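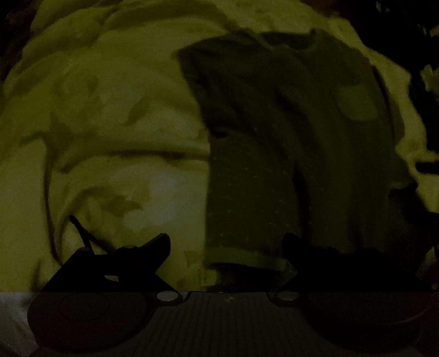
Chapter 6
Unsorted Textiles: Handling, Sorting and Folding

6.1 Scope of the chapter

Chapter 5 dealt with textiles that arrive in a known state: flat, stacked, and of one type. Most cloth in a working laundry or a linen room does not arrive that way. It arrives as a heap. A heap of cloth has folds that close over other folds, and its outer surface gives little information about what lies inside it. A single sheet and a group of small items can present much the same outline when crumpled together.

This chapter covers the work between the arrival of a heap and the placing of folded goods on a shelf. It assumes that the reader has completed the exercises on fiber identification in Chapter 3 and can read a care label. Washing and drying are treated in Chapters 7 and 8. The order may seem odd, but sorting rules apply on both sides of the wash and are easier to learn first.

After working through the chapter the reader should be able to:

define heap, swell, channel and lead edge as used in linen work;
separate a mixed heap without dragging or twisting the goods;
sort by type, weight and color under working light;
choose between a half fold, a third fold and a roll for a given shelf;
complete a sorting sheet.

6.2 Terms

Heap. Any quantity of cloth that has been set down without folding. The term does not depend on size.

Swell. A rounded raised area formed where cloth is pushed up from beneath or holds air. Large swells are common in light woven goods and in filled goods such as comforters.

Channel. A narrow, sunken crease between two swells. Small items such as socks, washcloths and pillowcases tend to collect in channels and should be looked for there.

Lead edge. The first hem or selvage that can be held and followed by hand. Work on a heap starts at the lead edge. If no lead edge shows, the uppermost swell is lifted a short distance and lowered again until one does.

Set crease. A crease that remains after the cloth has been laid flat and smoothed twice by hand. Goods with set creases are put aside for pressing.

6.3 Light

Color sorting is the step most affected by poor light. Under dim or tinted light, off-white, pale yellow and pale green goods are hard to tell apart, and a stain may be taken for the shadow of a fold. The reverse error is also common: a shadow is read as a stain, and a clean item is sent back to be washed.

Two rules apply. First, the color of an item is not recorded while the item is still in the heap. It is recorded on the table, with the cloth opened to a single layer. Second, any dark mark is checked by smoothing the cloth over the mark. A shadow moves or disappears when the fold is opened. A stain keeps its place on the weave.

Where the room light cannot be improved, the color step is left until the goods can be carried to a window or a lit table. Type and weight may still be sorted in the meantime, as both can be judged by touch.

6.4 Size of the load

The linen room at Enwood, used for the worked problems in this chapter, holds 3000 pieces in circulation. Goods come down in carts and are emptied onto the sorting table in lots of no more than 28 pieces. Larger lots were tried and dropped. The lower layers were pressed by the weight above them and showed more set creases when opened.

Each lot is given a sheet. The layout follows the form drawn up by Joon-young Hyun for the Limska training course, with one change: the column for weight class has been moved ahead of the column for color, to match the order of work in Section 6.5.

6.5 Basic procedure

Step 1. Clear a space beside the heap at least as wide as the largest item expected.

Step 2. Find a lead edge. Hold it with both hands, a shoulder width apart.

Step 3. Lift straight up. Do not pull sideways. A sideways pull tightens the channels and draws small items further in.

Step 4. If the cloth resists, stop, lower it, and open the nearest channel by hand before lifting again.

Step 5. Shake the item once over the table and lay it flat.

Step 6. Enter type, weight class and color on the sheet, in that order.

Step 7. Place the item in its stack. Fold only when the whole lot has been sorted.

Fitted sheets are an exception to Step 3. Their elastic corners catch on other goods, and the corners should be freed one at a time before the sheet is lifted.

6.6 Review problems

1. A lot of 28 pieces contains 17 pillowcases. The remainder are flat sheets. How many flat sheets should appear on the sorting sheet?

2. A sorter records an item as pale green while it is still in the heap. State which rule in Section 6.3 has been broken and describe the correct procedure.

3. A cart holds 200 pieces. Using the Enwood limit, find the smallest number of lots needed to empty it.

4. Explain why a fitted sheet should not be lifted by a single corner. Refer to the terms in Section 6.2.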